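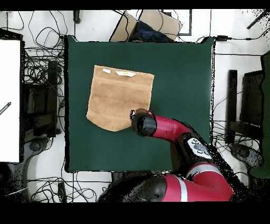
The gripper next to a folded towel on the green work surface.

Last updated: Wednesday, 4:15 p.m.

The towel arm at Hikader is back to work this week, and I'm happy to say so, after a fault that had everybody in the building keeping their hands in their pockets. If you walked past in September and saw a sign on the door saying NO RUNS TODAY, this was why.

For anyone who hasn't followed along, Hikader is the small Kenine outfit that has been teaching a robot arm to pick up and fold towels. Towels are a lot harder than they sound! A box stays the shape it was when you last looked at it, and a towel does whatever it likes. The team had logged 3000 runs without anything worse than a dropped corner (plus one coffee mug, but that was in the wrong place to begin with).

Then they loaded a new version of Fuseo, the control software that sits between the stop button and the arm. The next morning an operator saw the arm going lower than it should and hit stop. It stopped, but late. The log put the delay at 300 milliseconds on top of the normal stopping time, and in that little slice of time the fingers pressed down hard enough through the towel to trip the arm's own force limit. That second safety layer did its job, and there were no injuries. The operator told me it felt like stepping on the brake and having the car think it over first.

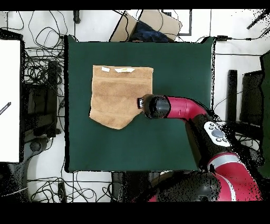

Gripper in close at the right side of the towel.

They tried it again on purpose, with the speed turned way down and no one inside the taped line, and got the same late stop 2 times. That was enough. They cut the power, put the sign up and called Keskinen, the company that checks their safety setup.

What Keskinen found is a bit dull, I'm afraid, but I like dull when it comes to robots. The update had moved the stop signal into the same queue as the regular motion commands. Most of the time the queue is empty and you'd never notice. When the arm is working close to the cloth it gets a lot of tiny corrections, the queue fills up, and the stop has to wait its turn behind them. So the one moment you'd most want a quick stop was the moment you got a slow one.

The fix was to go back to the old version of Fuseo and run the stop on its own separate line, so it doesn't pass through the software at all. I asked why it wasn't wired like that from day one and got a fairly sheepish answer: it was on the list, and the list was long. Fair enough, I have a list like that for my garage.
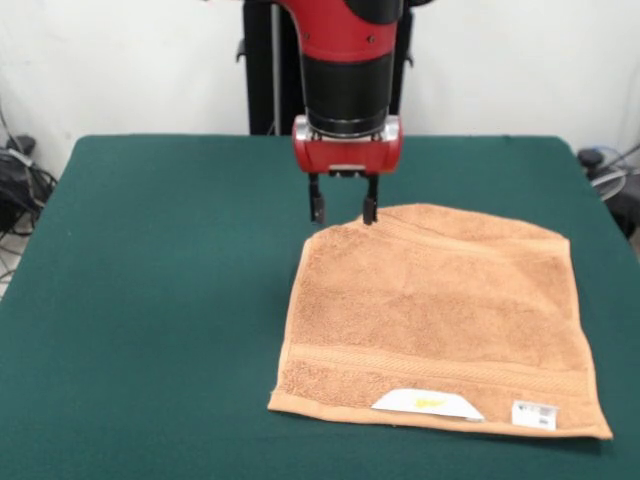
One finger at the raised corner of the towel, where its tip just touches the cloth.

A few things have changed for the people who work there, too. The stop gets tested every morning before the first run, with the arm down near the cloth as well as up high. The old test was only ever done with the arm parked up in the air, so it would have sailed right past this problem. And software updates now wait 2 days before going anywhere near a run with a person in the room.

I sat in for part of the first afternoon back. The early runs were slow enough that I finished a whole bag of pretzels, and the morning stop test was written up on the whiteboard in big letters with a check mark next to it.

Still open is whether other shops using the same version of Fuseo have seen the late stop. Keskinen has sent its notes to the software's makers and is waiting for a reply. If you run that version in Kenine or anywhere nearby, please test your stop with the arm low and busy, and drop me a line with what you get – I'll add it to this page.

Contact the news desk | Copyright Kenine local news, all rights reserved | Back to top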